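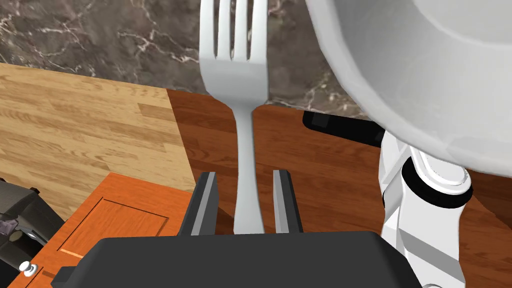
Fork held upright in the gripper, simulated kitchen, Mfaume scene set.

Teaching Household Tasks by Remote Control: Progress Report to the Pultalar Fund

November. Prepared by Lilian Chege, Kurnasico

Filed under: Grants / Interim Reports / Robot Learning

Last updated: November

Summary

This report covers the second work period of the grant. The aim of the project is to find out how well a two-armed household robot can learn kitchen tasks from demonstrations given by a person at a remote control desk, and how much of that teaching can be done in simulation before any time is spent on hardware.

The work plan called for 60 usable demonstrations of the utensil task by the end of the period. We recorded 39, and 37 of them passed review. The shortfall comes mostly from the first half of the period, when the remote control software was being changed. Recording has been steady since then and we expect to reach the target in the next period without asking for more money.

The cabinet task is behind the utensil task. Recording has started, but we do not have a full set yet and make no claims about training results from it in this report.

How the teaching is done

The operator sits at a desk with two hand controllers, one for each arm. Prenine, our control program, turns the movement of each controller into movement of the matching gripper. A trigger closes the fingers. The operator sees a wide view of the room and a close view from each wrist, and can make any of them larger with a foot switch.

Each demonstration is saved as a whole: the camera views, the joint positions, the gripper opening and the controller input. The operator marks the start and the end. If a run goes badly the operator can drop it at once, and dropped runs are not included in the figures given above.

After a recording block, a second person plays every run back and accepts or rejects it. Hanyu Deng did most of the reviewing in this period. The two rejected runs were both of the utensil task. In one, the fork passed through the edge of a counter for a moment, a fault in the simulation. In the other, the end mark was placed before the fingers had opened.

All the recording covered by this report was done in simulation. The rooms come from Mfaume, the scene set that Dennis Lukumay built for us in the first period. It has kitchens with adjoining rooms, different floor and wall finishes, and cabinets with working hinges.

Utensil task

In this task the operator picks up a utensil, carries it to another surface and sets it down. It was chosen as the first task because it is short and can be done with one arm. It turned out to need more care than we had planned for.

The main difficulty is the grip. A fork handle is thin, and small errors in the angle of the wrist leave the fork leaning in the fingers. Early on, our operators corrected this by pressing the fork against whatever was nearby. That works, but it is a poor thing to teach, and the trained controller copied the pressing motion even when nothing was there to press against. We wrote a short operator guide asking people to line up the wrist before closing the fingers and to let go and try again if the fork leans. Demonstrations recorded under the guide take longer, but they are more alike.

The second difficulty is clutter. Bowls and pan handles close to the wrist take up much of the close view and hide the place where the fork is to go. Operators get around this by switching to the wide view. The trained controller has all the views at all times, so we do not know yet whether the switching matters. Shireen Botha is looking at this by training once with every view and once with the wide view removed.

A first controller has been trained on the accepted demonstrations. In a kitchen it was trained on, it reaches the utensil and closes on it reliably enough for us to go on with the current method. In a kitchen it has not been trained on, it often stops short of the handle. We see this as a problem of too few layouts in the data, and the remaining demonstrations will be recorded in scenes we have not used so far.

Cabinet task

The operator brings a gripper to a cabinet door, takes hold of the edge, swings the door and lets go. The task was added to the plan at Pultalar's request after the first report, and we agree that it is a better test than the utensil task. A door moves on a fixed arc, and the hand must follow it.

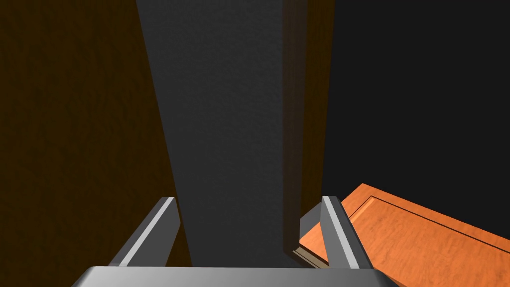

Wrist view during cabinet work, fingers apart, with the orange door at lower right.

The inside of the cabinets is very dark in the wrist view. Our operators found it hard to judge depth there, and Tudur Ellis asked for a light to be added at the wrist. We tried it for one recording block. The operators liked it, but it made the images unlike those from the hardware, which has no such light. We have taken it out again and are brightening the picture on the operator's screen only. The saved images are left as they are.

Door edges are the other concern. From many angles the edge of the door shows up as a thin pale line and little else, and a finger can easily hide it. We have asked operators to come at the door from a wider angle where the room allows it. Dennis has also checked the thickness of the doors in Mfaume against a set of real kitchen doors and corrected the ones that were too thin.

Working with two arms

The work plan leaves two-armed tasks for the final period. We did a small amount of early work on them so that the control desk would be ready in time. Most of it concerned what the idle arm should do while the other is in use.

In the old version of Prenine the idle arm stayed exactly where the operator had left it. In a narrow kitchen this led to contact with counters and door frames when the base was turned. We compared two changes. One folds the idle arm in against the body whenever the base moves. The other leaves it alone and sounds a warning when it comes close to something.
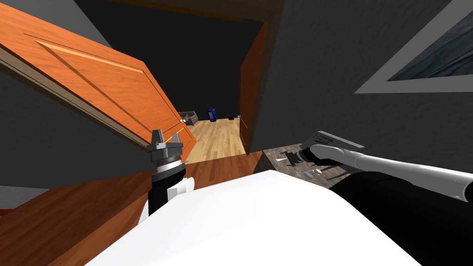 Operators preferred the warning. Folding the arm took control away from them at moments when they had placed it on purpose, for example over a counter where they meant to use it next. We have kept the warning and made its distance adjustable. The folding option is still in the program but is off by default.

We also found that new operators tend to forget the second arm completely for the first few sessions. The training course for operators now has an exercise in which the left and right grippers are used in turn.

Operators

We have three operators trained to the level needed for recording. Tudur Ellis runs the training and is one of the three. A new operator needs several sessions before the recordings are good enough to keep, and we no longer count practice sessions toward the recording budget.

Fatigue is real. Review notes show more dropped runs late in a session, so we have shortened recording blocks and put the reviewing between them. Nobody is asked to record for a whole afternoon.

Problems and changes to the plan

The change to Prenine cost more time than allowed for. The old version sometimes lost the link between the controller and the gripper for a moment, and the arm would then jump when the link came back. We stopped recording until this was fixed. The lost time has been taken from the reserve in the schedule.

The light at the wrist was not in the plan. It took a small amount of Shireen's time and no purchase was needed.

We had intended to compare remote control with guiding the arm by hand on the hardware in this period. That comparison has been moved to the next period. The hardware was available, but we did not want to begin before the simulated utensil set was complete.

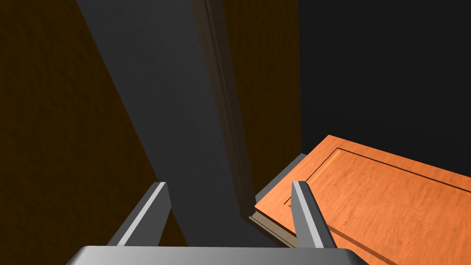
Cabinet task, simulated wrist view: both gripper fingers in front of the cabinet and its orange door.

Next period

The work for the next period is as follows.

Record the rest of the utensil demonstrations, in layouts not used so far. Hanyu will go on as reviewer.

Complete a first set of cabinet demonstrations under the revised approach angle and train a controller on it. We will report results for opening and closing separately.

Carry out the hand guiding comparison on the hardware with the same operators. The utensil task will be used for both methods.

Finish the test on camera views and decide which views to keep for the two-armed tasks.

Spending

Staff costs are in line with the budget. Computing costs are a little under, owing to the pause in recording, and we ask to carry the difference forward to the cabinet training. No equipment was bought in this period. The signed statement of spending has been sent separately.

Questions about this report should go to Lilian Chege at Kurnasico. Sample recordings from both tasks can be provided to Pultalar's reviewers on request, along with the current operator guide.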